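4.3 Setting up the drinks station

The drinks station is the last part of the Bekby canteen counter to be put in place. Fit the tray rails and the till shelf first (sections 4.1 and 4.2). Allow an hour for one person, or less if the water supply has already been brought up to the wall.

Before you start

Check that you have the following:

Bekby base cabinet, with four adjustable feet
Pritis water dispenser, with drip tray and inlet hose
Flirkel cup rack, two shelves
Spirit level and adjustable spanner
Bucket and dry cloths

The cabinet must stand on a hard, level floor. Do not place it on carpet or on loose matting. Leave a gap of 60 mm between the back of the cabinet and the wall for the hose and the mains lead.

CAUTION: Do not plug in the dispenser until step 9. The cooling unit can be damaged if it runs with an empty tank.

Placing the cabinet

1. Stand the cabinet in its final position with the door facing the staff side.

2. Lay the spirit level across the top, first side to side and then front to back. Turn the feet until both readings are level.

3. Tighten the locking nut on each foot. Check the level again afterwards, as the feet can turn slightly when the nuts are done up.

4. Lift the dispenser on to the cabinet. Two people are needed for this step. The rubber pads under the dispenser should sit in the four shallow recesses.

Note: On older cabinets with the 581 mm top there are no recesses. Use the adhesive pads in the accessory bag and leave them to set overnight before going on.
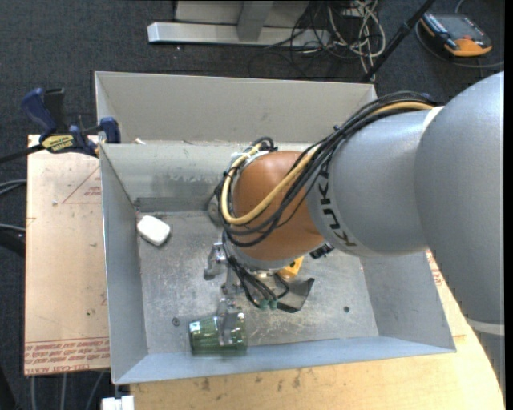 Connecting the water

5. Turn off the supply at the wall valve. Put the bucket under the valve outlet.

6. Push the inlet hose through the grommet at the back of the cabinet and screw it to the wall valve. Hand tight plus a quarter turn is enough. Do not use sealing tape on this joint, as the hose has its own washer.

7. Connect the other end to the dispenser inlet, which is marked with a blue ring. Open the wall valve slowly and look at both joints. If either one drips, close the valve, undo the joint and check that the washer is lying flat.

8. Hold the dispensing lever down until water runs without spitting. This may take several minutes. Throw this water away.

9. Plug in the dispenser and switch it on at the wall. The green light flashes while the tank cools and stays on when the water is ready.

Fitting the cup rack

10. Hook the rack over the side rail of the cabinet, on the side away from the till. Press down until both clips engage.

11. Load the lower shelf first. The rack holds up to 400 paper cups in sleeves. If you use washable tumblers instead, stack them no more than five high, and let them dry fully before they go on the rack.

CAUTION: Do not load the upper shelf on its own. The rack may tip forward when the cabinet door is opened.

Routine care

Empty and rinse the drip tray at the end of each serving day. Wipe the nozzle with a clean damp cloth. Scouring powder scratches the finish and should not be used on any part of the station.

Replace the filter every April, or sooner if the flow becomes slow. Filters are supplied by Stankevičius and are ordered with the yearly service kit. Write the date of the change on the label inside the cabinet door.

If the station will not be used over a holiday, close the wall valve, drain the tank and leave the cabinet door ajar. Repeat steps 8 and 9 before it is used again.

Questions about installation go to Sigita Liepiņa. For spare parts and filters, contact Dzintra Vaher and give the serial number from the plate behind the drip tray.

Go on to section 4.4, Cutlery and condiment trays.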